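Coltura：家庭冬储苹果记录

说明文件（README），对应第2版
最后修改：26/3/24
维护：Agustina Ledesma（数据整理）、Yaw Asamoah（表结构与校验脚本）

概述

Coltura 收录 Ivville 和 Plerton 两地住户冬季存放苹果的记录。每年12月入库，次年春天吃完或清空为止，由住户自己记在纸上，再由我们录入成表。内容包括品种、来源、入库时的状况、存放位置、每次翻检的结果，以及住户随手写下的备注。

本版共90个批次，来自20户人家。一个批次指同一户、同一品种、同一天入库、放在同一处的苹果。同一户把一棵树上的果子分放在地窖和阁楼，算两个批次。

数据全部是文字和数值。

第1版只有 Ivville 的记录，字段名也和现在不同。用过第1版的请先看后面的“版本差异”一节，不要直接把两版拼在一起。

文件结构

解压后有4张表，都是 UTF-8 编码的 CSV，逗号分隔，第一行为字段名：

varieties.csv：品种表
batches.csv：批次表
checks.csv：翻检表
notes.csv：备注表

另有一个 originals 目录，存放纸质记录的扫描件，按户号分文件夹。扫描件已经遮去姓名和门牌。遮盖时偶尔会压到旁边的字，被压掉的内容在录入时已经看过原件，以表中为准。

校验脚本放在 tools 目录，只依赖标准库。运行后会列出外键对不上的行、日期早于入库日的翻检，以及好果数与坏果数之和大于上次好果数的情况。最后一种不一定是错误，见“已知问题”。

品种表

variety_id：品种编号，字符串，不要当数字读，否则前导零会丢。
name_local：住户使用的叫法，照录，不改错字。
name_norm：整理后的叫法。同物异名的合并到一处，拿不准的留空。
season：早、中、晚，按采收先后分。
keeping：住户口头给出的耐储评价，取值为“好”“一般”“差”“未说”。这一栏是印象，不是由翻检结果算出来的。两者不一致的情况不少，做分析时建议分开处理。

name_local 里有许多以地块或前任房主命名的品种，例如“井边那棵”“老房子后面的”。这类名称只在同一户内有意义，跨户比较时应当排除。name_norm 为空并不表示品种不可考，只表示我们没有把握。

批次表

batch_id：批次编号。
household：户号，由字母和数字组成。字母 I 开头为 Ivville，P 开头为 Plerton。
variety_id：对应品种表。
date_in：入库日期。
source：来源，取值为“自家”“邻居”“市场”“合作社”。合作社一项在本版中全部指 Rey。Rey 每年按箱分果，箱上只写等级，不写采收日，所以来源为合作社的批次没有采收日期。
date_picked：采收日期，可为空。
count_in：入库个数。
weight_in：入库重量，单位千克，可为空。许多人家没有合适的秤。
place：存放位置，取值为“地窖”“阁楼”“棚屋”“室内”“公用仓库”。
bedding：垫料，取值为“稻草”“报纸”“木屑”“沙”“无”“其他”。
wrapped：是否逐个包纸，是或否。
stacked：层数。单层摆放记为1。
ripening_near：同一空间内是否存有土豆、梨或其他果蔬，自由填写。

place 的“室内”包括没有暖气的房间和有暖气的房间，第1版曾经分开，但住户的理解差别太大，有人把只在傍晚生火的屋子算作有暖气，有人不算。现在合并，原来的写法保留在备注表里。

“公用仓库”指 Plerton 的一处白色格架，供家里没有地方存放的住户使用。格架按户分配，格内不混放。

翻检表

check_id：翻检编号。
batch_id：对应批次表。
date：翻检日期。
good：好果数。
removed_rot：因腐烂取出的个数。
removed_eaten：吃掉或送人的个数。
removed_other：其他原因取出，例如鼠咬、冻伤、掉落。
temp：翻检时的气温，摄氏度，可为空。
smell：气味，取值为“正常”“发甜”“酒味”“霉味”“未记”。
touch：手感，取值为“硬”“略软”“软”“混杂”“未记”。

我们请住户每20天翻检一次。实际间隔长短不一，节日前后尤其密，因为家里人本来就要去拿苹果。间隔请用日期自行计算，不要假定是固定值。

腐烂的判定标准写在发给住户的单子上：果皮破损且果肉变色，或者果面出现霉点，或者按下去不回弹并且渗汁。只有表皮皱缩的不算腐烂，计入好果。仅有斑点而果肉完好的也计入好果。切开后才发现心腐的，记为腐烂，不记为吃掉。

气温多数用家里现成的温度计测量，没有校准过。同一户前后的变化可以参考，不同户之间相差2度以内不宜解释。

备注表

note_id：备注编号。
batch_id：对应批次表，可为空。为空时表示备注针对整户。
date：日期，可为空。
text：原文照录。
lang：语言代码。
legible：字迹是否清楚，取值为“清楚”“部分”“猜读”。

猜读的部分在 text 中用方括号标出。方括号里的内容请不要当作原文引用。

备注里最有用的通常是对天气和存放变动的记录，例如“夜里冻得厉害，把筐搬到楼梯下面”“门没关严，开了两天”。这些变动在批次表里反映不出来，因为 place 只记入库时的位置。需要研究位置与损耗关系的，应当先读备注，把中途搬动过的批次挑出来。

采集过程

住户在12月初领到记录单。单子正面是批次信息，背面是翻检栏，写满了可以另附纸。我们上门收单，当面核对看不清的地方，然后分两人各录一遍，再比对差异。两遍不一致时回到扫描件，扫描件看不清时问住户，住户也不记得的记为空。

录入由 Agustina Ledesma 和 Yaw Asamoah 分担。品种名称的合并由 Agustina Ledesma 一人完成，Yaw Asamoah 抽查。合并时参考了住户送来的果实样品，看果形、梗洼、果锈和切面。没有做过任何遗传鉴定，name_norm 不应作为品种鉴定的依据。

参加的住户都签了同意书，知道记录会公开。有人中途退出的，其批次已整体删除，编号不再使用，所以 batch_id 不连续。

住户不领报酬，每户收到一支铅笔、一叠记录单和一份数据汇总的打印件。

已知问题

一、好果数偶尔比上一次多。常见原因是上次数错，或者家人把后来得到的苹果放进了同一筐。凡是能确认是后加的，已经拆成新批次；不能确认的保留原数，校验脚本会提示，请自行决定是否使用。

二、removed_eaten 普遍偏低。孩子和客人拿走的不一定记下来，差额会混进两次翻检之间的缺口里。我们没有把缺口归到任何一栏，good 与各 removed 之和小于上次 good 的部分就是缺口。

三、包纸的批次翻检次数偏少。拆纸再包很费事，有些住户只捏一捏就放回去，因此腐烂被发现得晚。用翻检数据比较包纸与不包纸的损耗时，要考虑这一点。

四、沙藏的批次很少，而且集中在同一条街。那条街的地窖本身就比别处潮，垫料和湿度分不开。

五、Rey 分来的果子入库前已经在冷库里放过一段时间，长短不明。与自家采收的批次放在一起算储藏天数，结果会偏短。

六、气味一栏对感冒和习惯都很敏感。有一户整季写“未记”，备注里说闻不出来。

七、日期写法不统一。纸上有日在前的，也有月在前的，录入时已统一成年-月-日。个别两种读法都成立的，取与相邻翻检顺序相符的一种，并在备注表里加了说明。

适用与不适用

可以用于：了解家庭条件下苹果的存放方式；比较同一户内不同品种的损耗过程；整理地方品种名称；练习处理带缺失、带手写误差的小型表格。教学中使用不需要事先联系我们。

不宜用于：推断商业冷库的损耗；估计某一品种的标准储藏期；对两地作整体比较。参加的住户是自愿报名的，本来就爱存苹果，种的品种也偏老，不能代表当地一般家庭。Plerton 的记录只有一季，天气的影响没法分离。

也请不要用备注表去辨认住户身份。备注中提到的人名和绰号已经替换成字母，替换前后长度不同，扫描件中相应位置也已遮盖。如果发现遗漏，请通知我们，不要公开转述。

版本差异

第1版的 location 在第2版改名为 place，取值合并如上。
第1版的 loss 是腐烂与其他原因之和，第2版拆成 removed_rot 和 removed_other。旧数据已经按纸质记录重新拆分，不是按比例推算的。
第1版的重量有些以磅记录，没有注明单位。第2版全部换算成千克，原数保留在备注表。
第1版没有 touch 和 stacked。旧批次的 touch 为空，stacked 能从备注看出来的已经补上。
第1版把“皱缩”算作损耗，第2版不算。这是两版损耗数字差别最大的地方。
品种编号没有变。批次编号在原编号前加了户号字母。

公用仓库的编号方法

Plerton 公用仓库的位置另有一套编号，写在批次表的 shelf_code 栏，其他地方的批次该栏为空。编号由列和层组成，面对格架从左往右数列，从上往下数层，中间用短横连接。例如 2-4 表示第2列第4层。

编号跟着格子走，不跟着住户走。同一个格子清空以后可能换人使用，因此 shelf_code 相同的两个批次不一定属于同一户，要连同 household 一起看。隔板可以调高调低，调动过的格子保留原来的层号，层高不作记录。

放进格架的苹果不垫稻草，单层摆放，果与果不相碰。大批的先在筐里挑过再上架，有伤的另放，尽快吃掉。格子底面和背面每季开始前用湿布擦净，晾干再用。

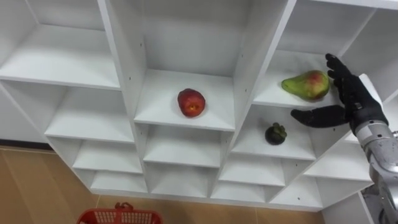

白色格架，左侧的格子空着。

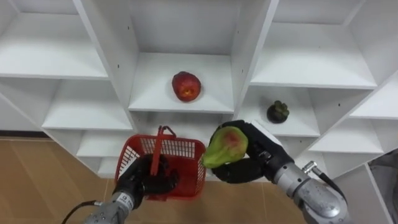
搁板上的红苹果。
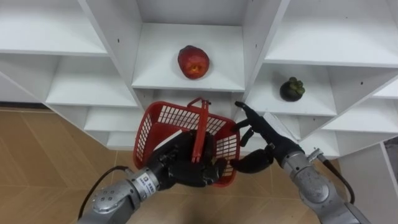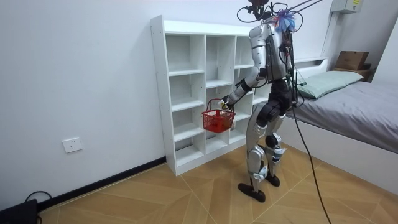 仓库的气温每次只记一个数，抄给当天翻检的所有批次，所以这些行的 temp 完全相同，不是录入时误填。温度计挂在门边，比里侧的格子略暖。冬天最冷的那几天没有人去翻检，最低气温因此没有记到，不能用 temp 的最小值代替。

计算损耗的建议

最简单的做法是把 removed_rot 累加，除以 count_in。这样算会低估，因为早早吃掉的果子没有机会腐烂。更合适的是把吃掉的当作中途退出，用生存分析的方法处理，以入库日为起点，以翻检发现腐烂为事件。由于腐烂发生在两次翻检之间，严格说属于区间删失，间隔长的批次差别会很明显。

缺口部分建议至少算两遍，一遍全部当作吃掉，一遍全部当作腐烂，看看结论变不变。如果结论依赖于缺口怎么归，请在文中写明。

同一户的批次彼此相关，翻检的人、地方和习惯都一样，不能当作独立样本。按户分层，或者把户作为随机效应，都可以。户数少，复杂模型常常不收敛，我们自己用的是按户重抽样。

读取时请注意空值与零的区别。removed_rot 为0表示翻检过并且没有发现腐烂，为空表示那一栏没有填。有些表格软件打开后再保存，会把空值变成0，也会把 shelf_code 自动转成日期。如果看到 shelf_code 变成“2月4日”之类，说明文件已经被改写，请重新解压。

许可与引用

表格数据可以自由使用、修改和再发布，请注明出处。扫描件只供核对，不得单独再发布，也不得用于笔迹方面的研究，同意书里没有包含这一项。

引用时写明数据集名称、版本号和两位维护人即可：

Agustina Ledesma、Yaw Asamoah。Coltura：家庭冬储苹果记录，第2版。

更正与补充

发现错误请提供表名、行的编号和您认为正确的值，最好附上扫描件中的位置。我们核对以后在下一版更正，小的改动会先写进 tools 目录旁的 changes.txt。只改错字的不单独发布版本。

有自家记录想加入的，请先来信要一份空白记录单，不要按表格的字段自己设计。往年的旧本子也收，只要写明了入库日期，并且至少翻检过两次。只有一次翻检的记录目前放不进翻检表，我们先存着，等表结构有改动时再录。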